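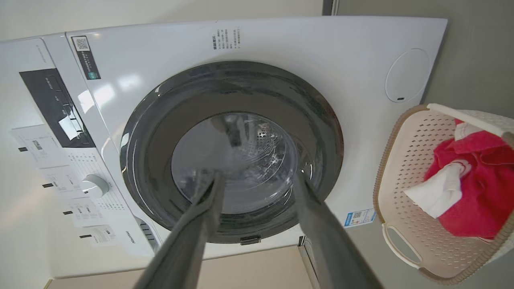 The floor model, door open.

The store on Halliday Road stayed open until nine, and she got there at twenty past eight. She had come straight from the laundromat with two bags of wet towels in the trunk. The dryers there had quit taking coins again.

Her old washer had died in February. It was a Vornex, a top loader, and it had come with the house. One night it filled and would not drain, and she bailed it out with a saucepan and went to bed. In the morning she called a repair place in Ronbridge. The man there asked for the model number, and when she read it to him he was quiet and then told her they had stopped getting parts for those.

So she had been driving to the laundromat for a month and a half. She knew which machines ran hot and which ones walked. She had started wearing things twice.

The salesman was sitting on a stool with a sandwich. He put it down when he saw her and wiped his hands.

"Washer or dryer?" he said.

"Washer."

"Front or top?"

"I don't know. Something that drains."

He took her past the refrigerators to the back. She told him what she had to spend, which was 500 dollars, and he nodded as if that was a number he could work with. He asked about her stairs. He asked if the laundry was in the basement or upstairs, and how wide the door was, and she held her hands apart to show him and then felt foolish.

"You'll want to measure that," he said.

He left her alone with the white front loader while he went to find the price sheet. She bent down and looked at the door. It was big and black and shiny. Her mother had owned a front loader for a while, in the apartment over the bakery, and it had leaked from the first week. Her mother kept a bath mat in front of it and changed the mat every evening. She never called anyone about it. When they moved out, the boards under the mat had gone soft enough to push a thumb into.
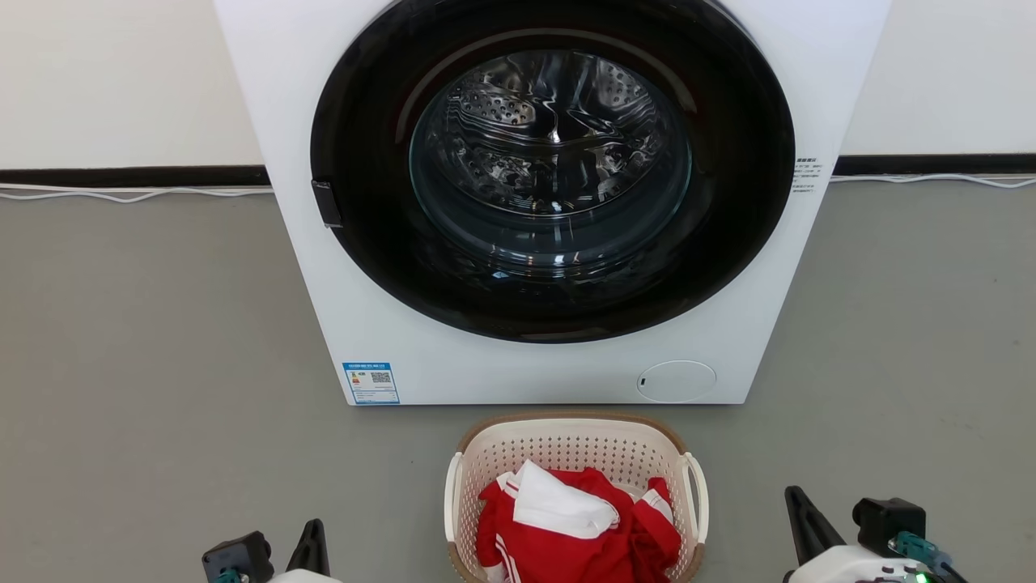 "Can you add a sock after it starts?" she asked when he came back.

"Depends on the water level. You press pause and wait for the lock to click, and if the water's low enough it'll let you in."

She wrote that on the back of her laundromat receipt. He read to her from the sheet. The full price was more than she had said, but this one had been on the floor since the fall and the manager wanted the space. He could do 480 with delivery. Hauling away the old one was 17 dollars on top.

"Is it heavy?" she said. "The old one?"

"They're all heavy. The guys bring a strap."

She thought about the Vornex going down the front steps. She had never liked it. It had thumped so hard on spin that the pictures in the hall hung crooked, and she used to straighten them while she waited. Her son had learned to walk holding on to the side of it. He was in Arnine now, in a building with a laundry room on every floor, and when he came home he didn't bring any wash.

"I'd be over by three dollars if I said no," she said, working it out wrong, and then she worked it out again. With sending the old one away it came to 497.

"You'd be under," he said.

"I see that."

He went to the desk and began to type. She stayed where she was. Somebody had turned off the lights over the refrigerators, and the front of the store had started to look like evening. 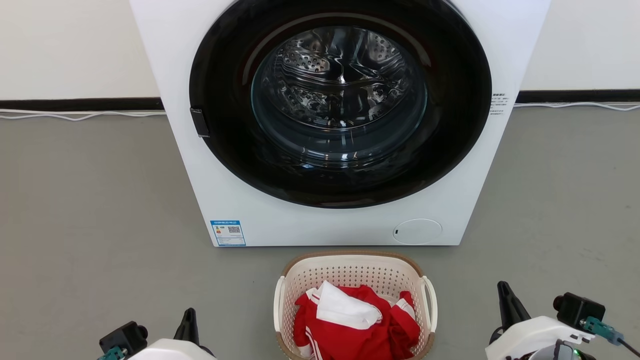

She tried to picture it in the basement, between the sink and the shelf with the paint cans. The drain was on the left. She'd have to move the shelf. There was a box on the bottom of it that she hadn't opened since the move, and she would have to do something with that too.

"What's your zip code?" he called.

She told him. He asked for a phone number and she gave him the one for the house, then changed it to her cell.

"They can come between eight and noon," he said. "Somebody needs to be there to sign."

"I'll be there."

He printed two copies and she signed both. He folded hers in thirds and put it in an envelope, and he wrote the delivery window on the outside in large print.

In the parking lot she opened the trunk. The towels had soaked through one of the bags and the carpet was dark under it. She lifted that bag out, let it drip for a while on the asphalt, and set it back in on top of the other one. Then she drove home and hung the towels over the shower rod, the backs of the kitchen chairs, and the banister.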